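Okay, kitchen counter thread, as promised to the three of you who asked and the many of you who did not. Get a drink, I tend to go on.

Background for new people: we moved in May and I have been cooking on a counter that was never properly set up. Things got put down wherever there was a gap on the first night and then they just lived there. It is now November 2020 and I have finally had enough.

The counter itself I love. It's speckled granite, gray going a little beige, and it hides crumbs so well that you only find them with your sleeve. I wipe it twice as often as my old white one and I still get toast on my elbows.

Rule I'm trying out: anything I use every single day gets to stay out. Everything else has to earn its spot or go in the cupboard. So far the utensil holder is safe, the pitcher is safe, and I'm going back and forth on the rest.

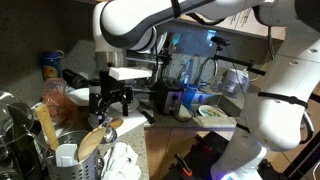

The utensil holder is the stainless steel kind with the little holes all over it, and I will defend it forever. My old one was a ceramic crock from a shop called Inen, very pretty, and there was always a sad puddle at the bottom. With the holes you can put a wooden spoon back a bit damp and not worry.

I did thin out the drawer, though. I had 12 spatulas in there. TWELVE! The wooden one and the white plastic one are the ones I reach for, so the others are in a box in the hall waiting for my sister to come and pick through them.

The glass pitcher stays because if it goes in a cupboard I stop drinking water, it's that simple. Same with the blue tumbler, which goes everywhere with me and comes home to the back of the counter every night.

Plates are my weak point. I own plenty of shelf space and I still leave a couple of white ones out, because lunch is coming and what's the point of putting them away - you know how it is.

Somebody asked about shelving. I priced a wall rack from Voltosska and it came to 189 dollars before shipping, so for now I am going to be very happy with the cupboards I have.

Next up is the towel question. I want a hook by the sink so it stops ending up in a heap on the counter edge. If you have one that sticks on and doesn't fall off in the steam, please send me the name, I've already been through 2 of them.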